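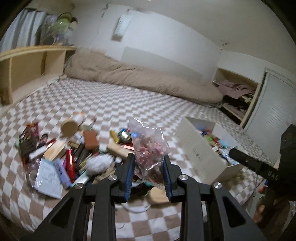

Séquence « lit à débarrasser » : un sachet à zip transparent entre les mors de la pince, le reste en tas sur la couverture à carreaux.

Golto, jeu de démonstrations de rangement domestique
Version du 10/20/18
Responsable : Fabrice Hervieu, projet Wultness

À quoi ça sert

Golto rassemble 695 démonstrations de rangement réalisées à la pince tenue à la main, dans des chambres ordinaires. La question de départ était simple : une machine peut-elle ranger une chambre ? Réponse courte : pas la mienne.

Contenu

Chaque démonstration comprend la vidéo, l'ouverture de la pince et une consigne en français. Les consignes sont réparties en 8 familles, de « mettre dans la boîte » à « trier », cette dernière étant conservée par optimisme. Durée moyenne d'un épisode : 30 secondes.

Résultats de référence

La politique Villca, entraînée sur l'ensemble, saisit correctement les boîtes rigides posées à plat. Avec les sachets souples, elle hésite, serre, reconsidère. Sur un lit, le matelas cède sous la pince et l'estimation de hauteur devient une affaire de foi. Pour les petits objets en vrac, comptez roughly le temps qu'il faudrait à un adolescent, négociations comprises.

Limites connues

- Les bacs blancs ouverts sont surreprésentés. Le modèle en cherche un partout, y compris dans les pièces qui n'en ont pas.
- Les câbles n'ont pas d'étiquette propre. La version Brarach les classait comme « textile », ce qui a donné des pliages intéressants.
- Les papiers manuscrits sont annotés « papier ». Savoir s'il faut les garder reste hors du périmètre.
- Aucun épisode ne traite le dessous du lit.

Découpage

Apprentissage et test sont séparés par logement. Les 4 logements de test n'apparaissent jamais à l'apprentissage. Merci de ne pas les mélanger pour gagner des points, on s'en aperçoit.

À faire

Refaire les annotations des flacons (prévu en janvier). Ajouter les chaussettes, quand quelqu'un aura le courage.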